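Girnden Task Pack, Kitchen Set: review
June 19, 2024

The Girnden pack is a set of 40 printed task cards plus a planning tool for student robotics clubs. Each card names a household job. The students do it by hand, split it into steps, and write the steps as a motion plan for an arm. Our club used it for the Widelcombe project, where the job is washing long-handled spoons in a three-basin sink. The card wording is short and clear. The start pose is well specified: both spoons upright, one per hand, over the middle basin.

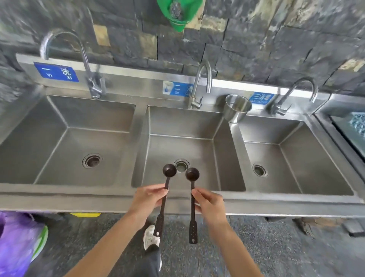
Cheng-en Tseng disagreed about the start pose, saying that a two-handed start is wrong for a beginner card and that clubs with a single arm have to rewrite the plan from step one. The pack does include a one-arm variant, but it is filed under a separate index and is easy to miss.

The grip section is the strongest part. It separates holding near the bowl from holding lower on the handle, and asks for a reason each time the hand changes position. Thin handles on a flat steel floor are a fair test of this. 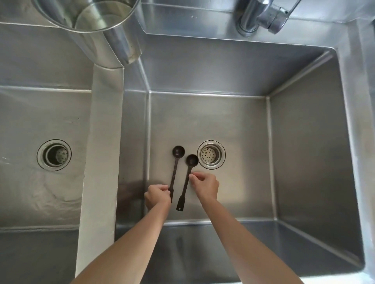 The planning tool is weaker. It accepts 100 steps per plan, and our first draft used 57 of them, yet there is no way to group steps or reuse a block. Moving one step means renumbering by hand. Export to the Mamov simulator worked on the second try, after the units were changed to millimeters. Water is treated as a simple on/off state, with no field for flow or for where the stream lands. 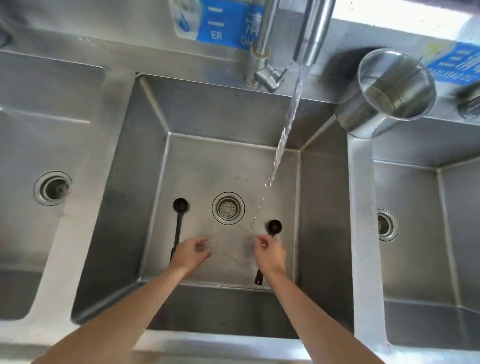
Rinse step, middle basin, faucet on.

Suitable for ages 13 and up. The cards are worth buying. For the planning, a spreadsheet does the same job.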